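**Pre-session inspection, hand-held demonstration grippers — Bramedden site, bedroom station**
Completed by: Man-lok Chung
Reviewed by: Kai-wen Cheung
Session start: Monday

Mark each line P (pass), F (fail) or N/A. A failed line in section A stops the session.

### A. Gripper hardware

- [P] Pivot pins seated on both arms, no side play
- [P] Blue finger pads bonded along full length, ridges clean
- [P] Fingers meet squarely when closed by hand
- [F] Trigger return on unit two. Comment: slow to open after a full squeeze. Spring replaced, retested over 30 cycles, now P.
- [P] Lens wiped, clock matched to the Golturura logger

### B. Work surface and objects

- [P] Sheet pulled flat in the pick area. Comment: light wrinkles are allowed at the sides.
- [P] Objects clear of the bed edge
- [P] No glass, blades, batteries or open liquids
- [P] Soft, rigid and crinkly items all present
- [N/A] Objects over the weight limit
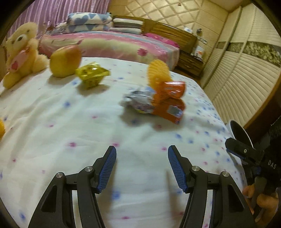 Operators start with the fingers fully open and hold for a moment before the approach. Demonstrations that begin half closed are rejected by the Hsiao import script — it reads the first opening value as the zero point. The limit for the opening reading is 99 or above on the 100 scale.

### C. Operator

- [P] Sleeves and cords clear of the linkages
- [P] Grip on the handle only, free hand kept away from the fingertips
- [P] Walking path on the floor side clear
- [F] Break timer set. Comment: not running at start. Set by KC before the first grasp.

### D. During the session

- [P] Bags taken at the edge, where the fingers can close on a fold
- [P] Slow lift, no jerk on release
- [F] Packaging intact. Comment: see photo. Torn bags may stay in the set if they are empty. Remove any that shed pieces, and check the pads for foil scraps after each grasp. 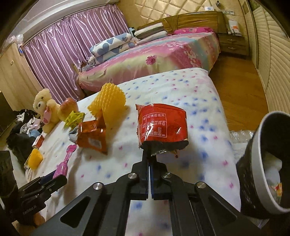 *Item D3: red snack bag, lower part torn, held between the finger pads.*

### E. Follow-up

1. Order spare trigger springs from Stirninton. MC
2. Add the torn packaging rule to the operator sheet. KC
3. Repeat section A at the next battery change. Unit two has logged roughly 3650 grasps and is due for new pads.

Session released with comments. Open items: 1 and 2.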